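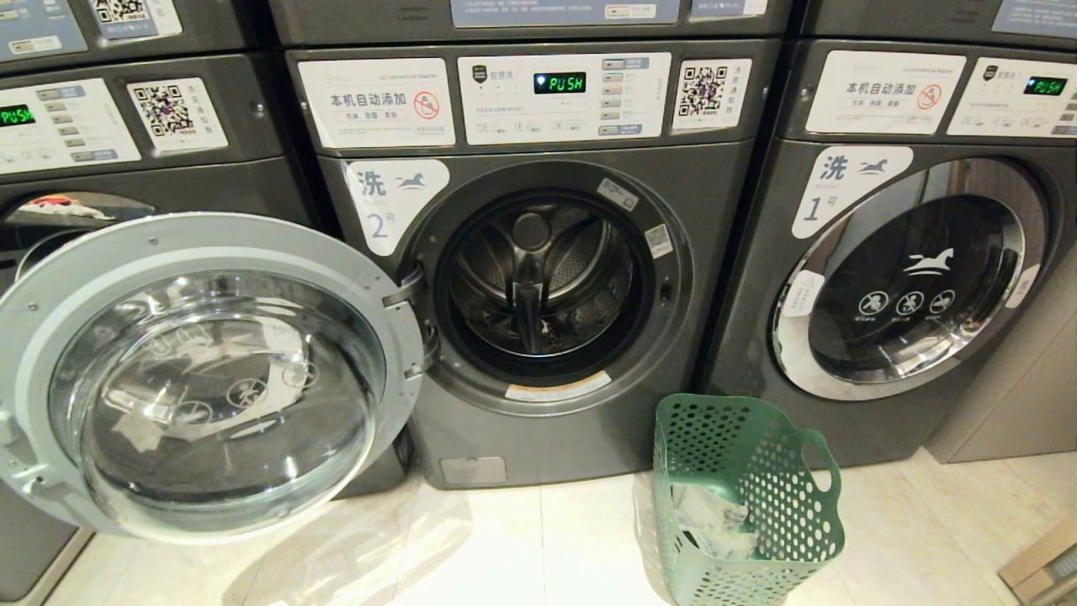
Washers at the self-service laundry. Detergent is added by the machines.

The self-service laundry on the ground floor of the Rorwood building has reopened after being shut for most of June for new drains and a new tile floor. It is open from 6 a.m. to 11 p.m.

The laundry is run by Privstead, which also manages the student and worker housing on the two floors above. The company said the old floor had lifted in places and water was collecting behind the machines on busy evenings. The drain line was replaced first, and the tiles went down in the last week of the work.

Customers will find the same kind of setup as before, with front-loading washers at floor level and a second row stacked over them. Payment is still by phone, using the QR code stickers on the machines. A wash takes the same time as it did before the closing, and the price has not changed.

One thing customers are asked to remember is that the washers put in their own detergent. A label across the front of the machine says so in Chinese, and Privstead has now put up a sheet by the entrance in English and Spanish. According to the company, people pouring in extra powder was the most common cause of service calls last year, 24 in all. Too much soap makes the washer stop partway through the cycle, and the load has to be drained before the door will open.

Anyone who prefers an unscented wash can use the laundry on Solís Street, where customers bring their own detergent. That location stayed open during the work and took much of the extra traffic.

Privstead is also asking people to take their clothes out soon after the cycle ends. Loads left for more than an hour may be moved to a basket and set to one side. Baskets can be borrowed inside the laundry but should not be taken upstairs. The company said 3 of them went missing in the spring.

Items left behind before the closing are being held at the Skurkano front desk, across the courtyard. They include bedding, work clothes and a bag of children's socks. They can be picked up any afternoon through the end of the month, after which they will be donated.

The building has 109 rooms, and most residents have no washer of their own. During the closing Privstead handed out 666 free wash credits for the Solís Street location. Credits that were not used will be accepted at Rorwood until the end of August. Refund requests for washes cut short on the day of the closing can be made at the same desk.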